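Section 4. Setting up the table and running your first two-hand session

By now you should have two finished Parivell grippers, both with pads glued and handles tightened. If the jaws still stick when you squeeze, go back to Section 3 and sort out the slide rail first. Everything from here on is the fun part!

Revision 2025-08-02. Fits Parivell hand grippers built from the Riston printed parts kit. Builds with the older Marinho handle can use this section too, but skip step 6.

4.1 Preparing the table

1. Pick a table you can walk up to from at least two sides. Ours is in a shared workshop, and two people with grippers need more elbow room than you'd think.

2. Clear the top completely. Coffee, screws and tape rolls all go somewhere else.

3. Decide on your surface. Plain white paper over a wooden top works beautifully and costs next to nothing. Lay it flat and tape it from underneath, so the pads don't catch on the tape.

4. Hang something dark behind the table if the room is busy. A black curtain is plenty.

5. Light the table from above. You want the top bright and the shadows soft.

Note: Glossy paper throws glare back into the camera. If you see a hot spot that follows you when you tilt the gripper, swap the paper before you start recording.

4.2 Checking the jaws

6. Plug in the handle cable and wait for the Emileo recorder to find both grippers. Squeeze and release each one five times. The opening value on screen should drop to 0 when closed and climb back to 1000 when fully open.

7. If the open value stops short, loosen the two pad screws, slide the pad outward and tighten again. Go gently, the printed threads strip easily (ask us how we know).

8. Repeat for the second gripper. Don't copy the values across. No two of our builds have ever matched, even with parts from the same print.

Caution: Keep fingertips away from the jaws during this check. The return spring is stronger than it looks.

4.3 First objects

Start with something light that has a few different places to grab. A clothes hanger is terrific for this. It's flat, it's stiff, and the hook and the arms all ask for a different approach, so one cheap object gives you a whole afternoon of practice.

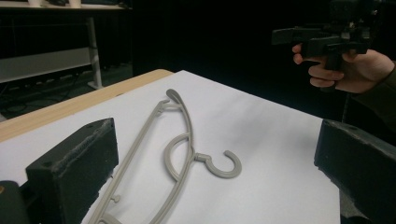

Can I use one gripper for this and add the second later?
You can start with a single gripper and still record good sessions. Handing over and holding steady while the other hand works both need two, so leave those exercises until the second build is done.

9. Open the jaws wide before you move in. Come down at an angle, stop just above the surface, and close slowly until the pads touch.

10. Lift a hand's width, hold for a slow breath, and set the object down again.

11. Do this 10 times from one side, then turn the object and go again. It gets a bit hypnotic, in a good way.

Note: If the object slides out as you close, the pads are meeting it one after the other. Shift your wrist sideways a little and try again before you blame the foam.

4.4 Moving up to containers

Once flat things feel easy, bring in something with walls. Woven baskets are a favorite here: the rim gives the pads something to bite on, and the handle openings are great targets when you want a challenge. Leave the basket empty for the first round. Agree out loud who takes which end, because two grippers closing on the same corner is a great way to crack a jaw. 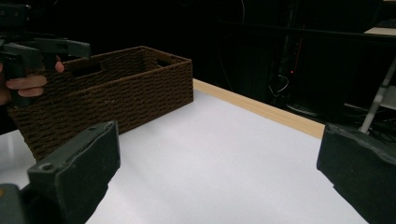 For the lift itself, count down together and raise both ends at the same speed. Keep it low. If one end lags, both of you stop, lower, and let go before trying again. Small loads can come later, once you have several clean lifts in a row.

12. Close both grippers on the rim and pause.

13. Lift on the count, hold level, lower on the count.

14. Open both jaws fully before either of you backs away. Pulling back with the pads half closed drags the basket and peels the foam.

Caution: Check the foam after every container session. Scuffs on the top edge are normal wear. Replace the pad if the foam lifts away from the face or if bare plastic shows through.

4.5 Recording the empty table

Each session should begin and end with a short empty take. The recorder uses it to set the background level, and it saves you heaps of trouble when you line up takes afterward.

15. Take every object off the surface and smooth the paper.

16. Hold the gripper with its jaws open over the near edge of the table and keep still until the counter in Emileo reaches 305.

17. Save the take with "empty" in its name.
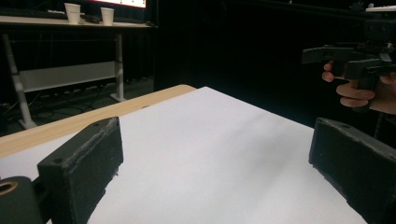 Fig. 4-3. Jaws open over the bare sheet.

Note: If the sheet has shifted since your last take, straighten it and record the empty take again.

4.6 If something looks off

Counter freezes partway: unplug the handle cable, wait for the light on the recorder to go out, plug it back in.

Code 335 at startup: the two grippers have the same ID. Change one in the settings page.

Code 530 during a take: storage is full. Move your old takes off the recorder and start a new session.

Jaws feel gritty: brush the slide rail clean and work the trigger a few times. Don't oil it. Oil gets into the foam and you'll be gluing new pads that same evening.

Continue to Section 5 for naming and sorting your takes.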